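Home | Forums | Hand Tools & Storage | New Posts | Log in

Cantilever box: what goes in which tray?

perihan_akyol
Hi all! I finally gave up on the kitchen drawer and bought one of those pink plastic boxes where the trays step out as you open it (mine is a Polline, 477 at the Ersoy store, and I love it more than I should). My plan is small screwdrivers on top, the big one in the middle, wrench at the bottom. Does that make sense to people who fix more than I do?
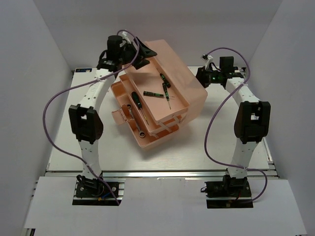 erdal_k
I'd go with that, Perihan. Heavy things low, always. My father's steel one tipped off a bench when I was a kid because the sockets lived upstairs, and I still hear it.

perihan_akyol
Thank you Erdal! My other question is whether to leave it open on the table while I work or keep closing it. It does take up a lot of room with everything spread out.
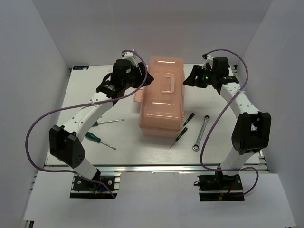 Homa Azimi
Close it, please! I kept my Stuvex open all through April and the little linkages got stiff with sawdust, so now the top tray sticks.

volkan70
Sorry Homa, I can't agree. Opening and closing forty times a day is what wears out plastic hinges. Leave it open and brush it out on Monday.

perihan_akyol
Well, I'm somewhere between you two, so I'll close it at supper and see how it goes. I've also been going back and forth on sorting by job instead of by weight, with all the bike things together and all the furniture things together. The long troughs do suit wrenches nicely, one to a channel, and I may just keep it that way and put the bike stuff in a bag.
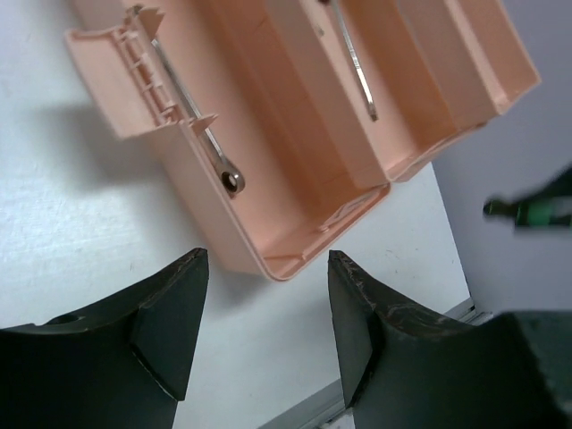

tarik_t
I sort by job and wouldn't go back, though my box is a good bit bigger than yours and I have the trays to spare. Wrenches are the one thing I'd leave out of it. Give each one its own compartment, like the two silver ones there, and you won't be digging under one to get at the other. A bit of drawer liner on the floor of each tray helps with the rattling too. Nukero sells it by the roll.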